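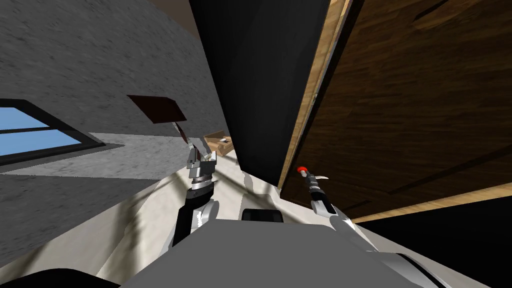
2022-06-24

Up before six again with the light. Made tea, sat on the back step and did the sums for the boiler on the back of the gas letter. Godero want 792 for the new part and the labour. I had put 128 by this month, so it will have to wait until July, and we shall wash up with the kettle until then. It's no great hardship in this weather.

Finished the second sleeve of the green cardigan before breakfast. It's longer than the first one. I measured them against each other on the bed and the difference is 2 rows, which I can live with, but I know I shall look at it every time I put it on. Left it on the chair and will decide tomorrow.

Walked down to the allotment at ten. The broad beans have blackfly all over the tips, so I pinched those out and put them in a carrier bag to bring home. Early potatoes are in flower. I lifted one plant to see and got 7 potatoes, the biggest the size of an egg. The blackcurrants want another fortnight. The netting has come away on the path side and a blackbird was in there, very cross with me. I got it out and pegged the gap with bent wire.

Sulastri Setiawan was on the next plot, putting in leeks. She's had the same trouble with her onions as last year, white rot, and has given up on that bed for good. She gave me a lettuce and I gave her half the potatoes. We talked about the water, as everyone does. The tank by the gate is nearly down to the tap and there has been no proper rain since the start of the month. She thinks we should all stop watering the grass paths. I said I didn't know anyone did.

Home by one. Egg and potatoes with the lettuce, very good. Slept in the chair for longer than I meant to and woke up with a stiff neck.

Rang Margaret at four. Her knee is no better and the hospital has moved her appointment again — she has stopped writing them on the calendar. She is still set on coming down in July if she can get a seat near the front of the coach. I said I'd make up the downstairs bed so she needn't do the stairs. Must air that mattress.

Clouded over at teatime but nothing came of it. Watered the tomatoes by the back door with the washing-up water. Read two chapters of the library book, which is due back and which I don't much like. Bed at ten, window open.

Contact | Copyright, all rights reserved | Back to top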